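Progress report: cord sorting, second period
Prepared for Junhao Han, Havasine
From: Dymphna Hegarty, Dunstead site
18/07/2019

Summary

Collection is moving, but I would not call it on track. We planned to have a usable set for the cord task by now. What we have is 49 sessions, and after going through them I am prepared to stand behind fewer than the session log suggests. The log marks a session good if the operator reached the end of it. That is a low bar, and I have asked for it to be changed.

What was collected

The task has not changed since the proposal: loose cords on the table, one basket, two arms driven by an operator, and the cords end up in the basket. Operators work in blocks of 10 layouts and then hand over. The early blocks came from only two people, so anything trained on them will mostly learn how those two people pick up string.

The layouts worry me more. Operators were told to scatter the cords, and people asked to scatter things tend to spread them out politely, each one with clear wood beside it. Cords that lie on top of each other, or run in under the basket, are what the finished system will meet at Flastari, and they are underrepresented. We now tip the cords out of a bag and leave them as they fall. The lamp and the plant stay on the table as clutter, but they should move between blocks, and in the first sessions they hardly did. 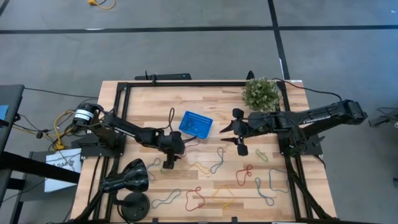

Cord task at Dunstead, with the blue basket between the two arms and cords over the near half of the table.

Note how much of the far half goes unused in a layout like this one. A model could do well on such examples by never looking there. I have asked for the basket to be shifted and turned far more than it has been, and for cords to go behind it as well.

Results so far

The Ó Ceallaigh team trained a first model on the early blocks and reported it as encouraging. I watched the trials. It managed cords with a raised loop and did poorly on the ones lying flat. It was also tested on layouts set out by the same people who had collected the training examples, so I can't read much into the score. Please don't quote it outside Havasine yet.

Problems

We lost roughly 4 hours to recalibrating the arms after a base was knocked. Review is slow, and I am doing most of it myself. Cord color is another open question: operators seem to go for the bright ones first, and I don't know yet if that order is getting into the data.

Next period

Bring in two new operators and keep their sessions separate as a test set. Rewrite the pass rule so a dropped cord is logged even if it is picked up again. Recheck every session already marked good. I would like to hold off on the second task, folding cloths, until the end of August. If the budget needs it started sooner, please tell me before the next review, and expect the cord set to be smaller than promised.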